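Bedroom Check List for Guest Rooms, with Comments
Zerside House, Barkness

Print this page | Send by e-mail
3 comments | 15 shares

Please go through the points in order. Write "good", "repair" or "replace" beside each one.

1. Mattress, top side. Take off all the bedding first and open the curtain.

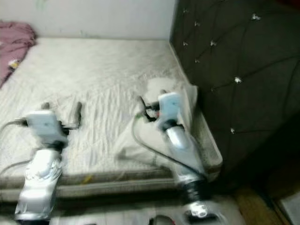 Stains and small tears are the main thing to look for at this point. Run the flat hand slowly from the foot to the head. With a low bed and an off-white mattress it is better to kneel, so that the eyes are close to the surface. Comment: good.

2. Side border and seams. Follow the seam with a finger. An open seam longer than 3 cm goes to repair.

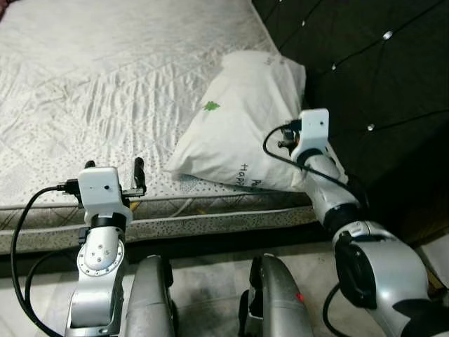 Barkness, November

The cover has a quilted pattern and it wrinkles in the middle. Wrinkles are not a fault, but please pull the cover straight before the guest comes. Comment: good, check again next month.

3. Wall side. Leave a gap of 15 mm between bed and wall if the bed has no rubber stops.
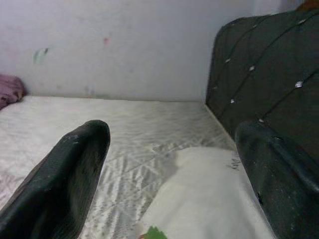
4. Headboard and buttons

Turn every button gently. A loose one can be swallowed by a small child, so it must be sewn again the same day. We order thread from Mok. Comment: good.

5. Pillow and small things. Shake the pillow and feel the corners for hard pieces. Books and toys are taken off the bed
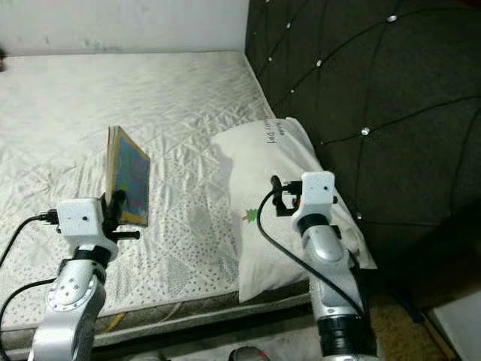
and put on the shelf, never under the pillow. If a book has staples, look that none is sticking out. Comment: good.

6. Lamp cable. Ondach lamp, no cuts in the cable. Comment: replace the plug before Tuesday.

Print this page | Send by e-mail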